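Mavora Portfolio Board
Planning kit for innovation teams

The Mavora Portfolio Board is a wall-mounted planning kit for teams that run several new ideas at once and need to see them in one place. It comes as a printed fabric board, a set of cards and a facilitator's guide. It suits monthly portfolio reviews, budget rounds and first workshops with a new team.

The board is divided into columns for ideas, tests, pilots and live projects. Each project has one card. The front carries the name, the owner and the next decision due. The back is for costs and the reason for the last change of column. Cards that have not moved since the last review get a grey tab.

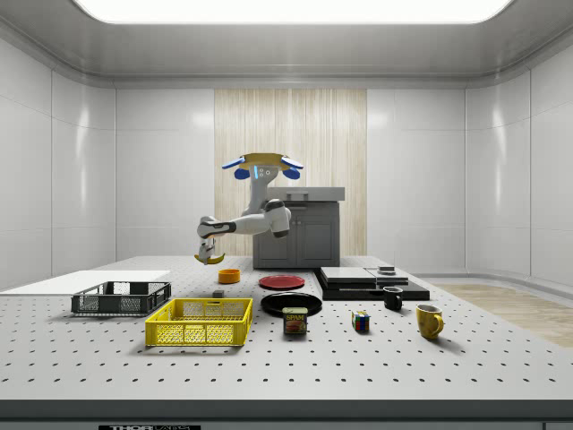
What is in the kit

Fabric board, folds for storage
Card pack in 5 colours, one for each type of risk
Grey tabs and spare hooks
Facilitator's guide, 26 pages
Licence for the Imley card templates, so you can print your own

The guide sets out a full review meeting, from sending round the cards beforehand to writing up the decisions. It also has a shorter version for teams with only a handful of projects. Both assume that the person chairing does not own any of the cards being discussed.

If your organisation already uses stage gates, keep your own names for the stages. The column headings are on separate strips and blank ones are supplied. Pens are not included. Use dry-wipe pens on the cards and permanent ones on the heading strips.
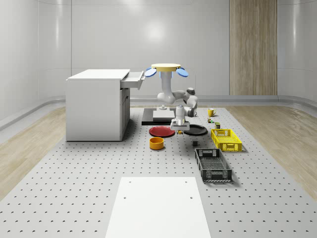

Choosing a version

Standard: for a single team. The cards are coated and can be wiped clean.

Watedwood edition: the same board with a second panel for shared resources such as test sites, lab time and specialist staff. Choose this one if two or more teams draw on the same people. The second panel clips to the right-hand side and needs the same width of wall again.

Vukčević add-on: a set of scoring cards for early ideas, used before anything goes on the board. It fits either version and can be bought later.

Delivery and returns

Orders placed before noon go out the same day, except on Wednesday, when the warehouse is closed for stock checks. Unused kits can be returned within 6 weeks. Card packs that have been opened can't be taken back. 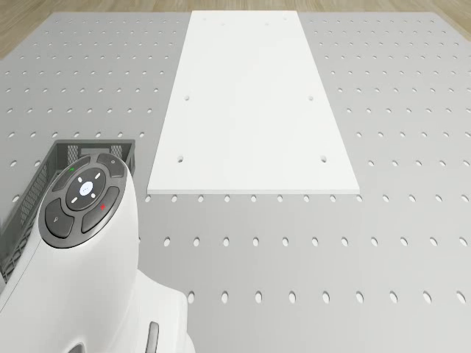 Plate on perforated worktable

Refill card packs are sold separately. Please quote the board version when ordering, as the Watedwood cards are slightly wider.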